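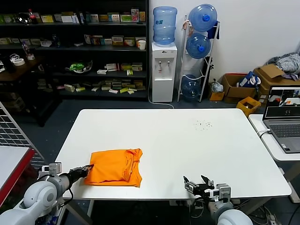

생활 섬유학 입문 강의 자료
4주차: 면직물의 흡수성과 세탁에 의한 변화

지난 주에 우리는 실의 꼬임에 대해서 공부했습니다. 오늘은 그 실로 만든 천이 물을 어떻게 받아들이는가, 그리고 여러 번 세탁한 후에 무엇이 달라지는가를 보겠습니다. 교재 3장을 먼저 읽고 오신 분은 두 번째 절부터 보셔도 됩니다.

1. 용어 정리

흡수성: 섬유 또는 천이 물을 안으로 받아들이는 성질입니다. 한국어 교재에서는 흡수성과 흡습성을 구별합니다. 흡습성은 공기 중의 수증기를 받아들이는 성질이고, 흡수성은 액체 상태의 물에 대한 성질입니다. 저도 처음에 한국어로 공부할 때 이 두 단어를 자주 혼동했으므로, 시험 답안에 쓸 때 주의하시기 바랍니다.

모세관 현상: 좁은 틈을 따라서 액체가 이동하는 현상입니다. 천에서는 섬유와 섬유 사이, 실과 실 사이의 공간이 그 틈의 역할을 합니다.

호부: 직조할 때 경사가 끊어지지 않도록 풀을 먹이는 공정입니다. 이 풀을 나중에 제거하는 공정은 발호라고 부릅니다.

2. 새 천은 왜 물을 잘 흡수하지 않는가

새로 산 면 행주를 써 보면 물이 천 위에서 미끄러지는 느낌이 있습니다. 면은 물을 좋아하는 섬유인데 이상하게 생각될 수 있습니다. 원인은 섬유 자체보다 표면에 남아 있는 물질에 있는 경우가 많습니다. 면섬유에는 원래 왁스 성분이 있고, 정련 공정이 충분하지 않으면 그것이 남습니다. 발호가 완전하지 않은 때에는 풀도 남습니다. 또한 마무리 단계에서 유연제를 사용한 제품은 손으로 만지면 부드럽지만 물이 들어가는 속도는 느려질 수 있습니다.

그래서 새 행주는 사용하기 전에 한두 번 세탁하는 것이 좋습니다. 이때 섬유유연제는 넣지 않습니다.

3. 조직에 따른 차이

평직은 경사와 위사가 하나씩 교차하는 가장 단순한 조직입니다. 얇고 빨리 마르지만 한 번에 머금는 물의 양은 적습니다. 와플직은 표면에 오목한 칸이 있어서 면적이 넓어집니다. 테리직은 고리 모양의 파일이 있고, 머금는 양이 많은 대신에 건조 시간이 깁니다.

실습에서는 다음의 천을 사용합니다.
Urkel 평직, 면 98%, 폴리우레탄 2%
Cukden 와플직, 면 100%
Ilie 테리직, 면 100%

Urkel에는 탄성사가 조금 들어 있으므로 당겨서 길이를 재지 마십시오. 책상에 놓고 자연스러운 상태에서 잽니다.

4. 세탁에 의한 수축

면직물은 처음 세탁할 때 가장 많이 줄어드는 것이 보통입니다. 직조와 가공을 하는 동안 천은 계속 당겨진 상태에 있고, 물에 들어가면 그 긴장이 풀립니다. 이것을 이완 수축이라고 합니다. 경사 방향이 위사 방향보다 더 많이 줄어드는 일이 많은데, 가공할 때 주로 경사 방향으로 힘을 받기 때문입니다.

수축률은 다음과 같이 계산합니다.
수축률(%) = (세탁 전 길이 - 세탁 후 길이) ÷ 세탁 전 길이 × 100

계산 연습: 세탁 전에 16 cm이던 표시 간격이 세탁 후에 15 cm가 되었다면 수축률은 6.25%입니다. 소수 둘째 자리까지 적어 주십시오.

5. 실습: 바이렉법

천의 한쪽 끝을 물에 담그고 물이 올라간 높이를 재는 방법입니다.

가. 경사 방향으로 긴 시험편과 위사 방향으로 긴 시험편을 각각 준비합니다.
나. 시험편을 실험실에 미리 걸어 두어 온도와 습도에 적응시킵니다. 우리 실험실의 온도는 21도로 맞추어 있습니다.
다. 시험편을 Kerance 지지대에 수직으로 매달고 아래쪽 끝만 물에 잠기게 합니다.
라. 10분 후에 올라간 높이를 mm 단위로 읽습니다. 경계가 비스듬하면 가장 낮은 곳을 읽습니다.
마. 같은 시험을 세탁한 시험편으로 반복합니다.

물에 수성 잉크를 한 방울 넣으면 경계를 읽기 쉽습니다. 다만 짙은 색의 천에서는 효과가 별로 없습니다.

6. 관리에 관한 메모

유연제를 자주 쓰면 표면에 막이 쌓여서 흡수성이 떨어집니다. 세제를 너무 많이 넣어도 잔여물 때문에 비슷한 결과가 생깁니다. 삶는 세탁은 흰색 면에는 적당하지만 진한 색으로 염색한 면에는 권하지 않습니다. 염료의 종류에 따라서 물이 빠질 수 있기 때문에, 처음 몇 번은 따로 세탁하십시오. 탄성사가 있는 천도 삶지 않습니다.

7. 과제

집에 있는 면 제품을 하나 골라서 조직의 종류를 확인하고, 라벨의 혼용률과 세탁 기호를 옮겨 적으십시오. 그리고 세탁 전과 후의 길이를 경사, 위사 방향으로 재서 수축률을 계산하십시오. 이미 여러 번 세탁한 제품이면 그 사실도 같이 적습니다. 분량은 A4 한 장이고, 다음 수업을 시작할 때 종이로 제출합니다.

다음 주 범위는 교재 5장 염색 견뢰도입니다. 4장은 기말시험 범위에 들어가지 않습니다.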